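Learning to write letters again

When I moved to Batthorpe in May, I promised my aunt, Chie Sakamoto, that I would write to her on paper. She is not a friend of e-mail. At first I wrote every letter on the computer, corrected it many times and printed it.

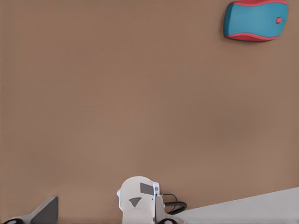 The first letter by hand

It took me two evenings. My English spelling is quite good, but my Japanese characters have become weak, and I had to look up even simple ones. My aunt answered with a very kind letter and a list of my mistakes. 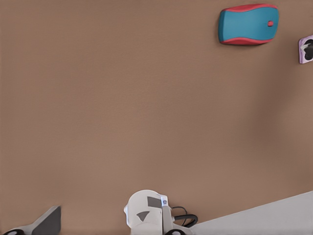

A turquoise mouse with a red rim.

Now I use a fountain pen from Sugiyama, the small stationery shop near the station. The ink dries slowly, so I must be patient before I fold the page. I like this waiting more than I expected.
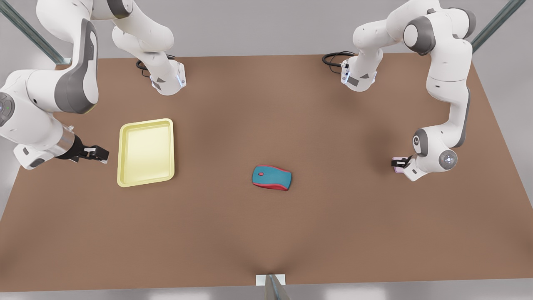

White arms over the brown table.

My aunt keeps all family letters in a biscuit tin. Last week she counted them, and there are 229. The oldest is from my grandfather, who wrote only of the weather and the price of rice.

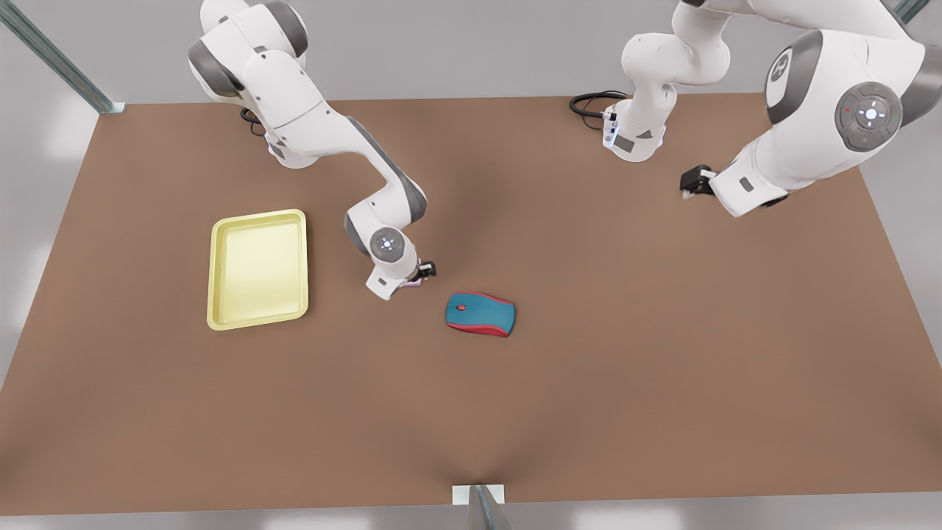 For my next letter I want thicker paper, and I still cannot decide between white and cream. My aunt says that cream is easier for her eyes. I would also like a big plain brown table like this one, with space to spread out the pages. At present I write on the kitchen windowsill.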